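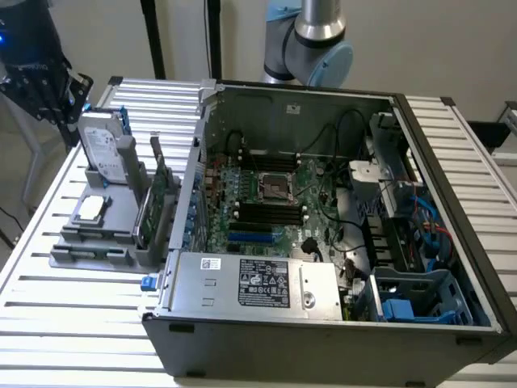 Why bother with two different grippers at all, one of our reviewers wanted to know, when a single parallel jaw on both arms would have made the comparison so much cleaner? Fair question, and we went back and forth on it ourselves (for most of July, if I'm being candid).

4.2 Gripper comparison on the tower case

Figure 4. Workspace for the assembly trials. The open case lies on its side with the CPU socket empty; the fixture tray to its left holds the hard drive in its blue caddy, the expansion card and a small white component.

My short answer is that the parts don't agree with each other. The Hillus gripper has fingers that wrap a little, and it loves the drive caddy – you can come in pretty sloppy and it still finds a decent hold. Give it the expansion card, though, and it wants to tip the thing sideways every time! The Nieto jaw is the other way around. It pinches the card nicely by the bracket and then slides on the caddy unless the approach is almost dead straight.

We ran 47 trials with each gripper, all on the Plilurach controller with the same gains. I'd have loved to tune the gains per gripper, but then we'd be comparing our patience as much as the hardware, so we left them alone. Two runs were thrown out after the Sendora camera lost its calibration, and we repeated those the next morning.

What surprised me most was the cables. We had worried about fingers bumping the memory slots, and that hardly came up. Loose cables over the board were a much bigger headache, mainly for the Hillus, whose fingers need extra room to open (the wider they spread, the more they snag). We ended up adding a slower, steeper approach for the card and kept it for both grippers. Timing for that approach is reported separately in Section 4.3.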